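# Budgeting for the second arm

*Wurkero planned to double its handling capacity. The quote for the hardware turned out to be the shortest page in the file.*

Wurkero, a contract packer of tableware and gift items, approved money for two robot arms in its last budget. The first request listed the arms and the grippers. It left out pedestals, guarding, spare fingers, software seats and the hours needed to prove that one cell could clear a mixed table. The revised plan puts simulation ahead of any purchase order, with the cost entered on its own line.

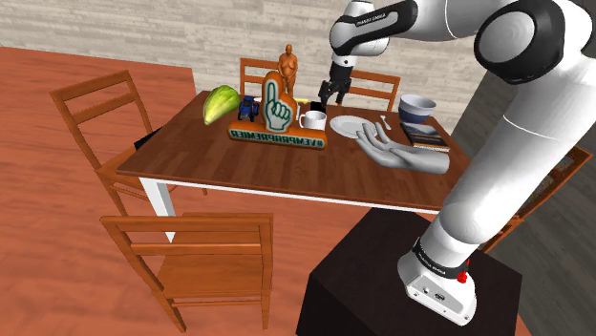
**Athina Chatzigeorgiou**
Equipment and Planning Editor

The test layout is a simulated dining table with chairs on its sides and an arm on a dark pedestal. The items differ in size and shape on purpose: a mug, a plate, stacked bowls, a book, a toy vehicle, a large sculpted hand. Themis Sarantis, who manages the project, wanted a load that no single grip setting would cover.

Reach was the first planning item. A pedestal fixes the working area, and moving it after the floor anchors are in means new holes, new cable runs and a second safety check. The team tried 14 base positions in software before choosing one. Wurkero had priced a custom steel pedestal from Govwood, then dropped it for a stock block 150 millimeters lower.

Chairs and other fixed obstacles were kept in the model. Removing them would have made path planning faster and the resulting cycle times useless for the budget. Sarantis books cycle time at the slowest acceptable run and leaves the average out of the payback sheet.

The gripper line took longer. A two-fingered unit is cheap to maintain and handles boxes well. Cups are harder, above all when one lies on its side and a finger has to go over or into the opening. Lefteris Tzanetos, the controls engineer, asked for that case to be tested separately, with the plate left in place next to the cup. Clearance between neighboring items decides whether the standard fingers are enough or a narrower set must be ordered. 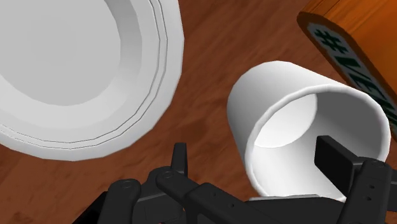 ## What goes on the sheet

Wurkero now splits each cell into purchase, installation and running cost. Purchase covers the arm, controller, gripper and pedestal. Installation covers power, anchoring, guarding and the integrator's days on site. Running cost covers finger pads, software renewal and operator training. Perkard, the integrator, quotes the second group as a fixed price only after the layout is frozen.

The order for the second arm is held until August. If the first cell meets its rate with standard fingers, the same parts list will be used again. If it does not, the gripper budget will be reopened and the arm order will wait.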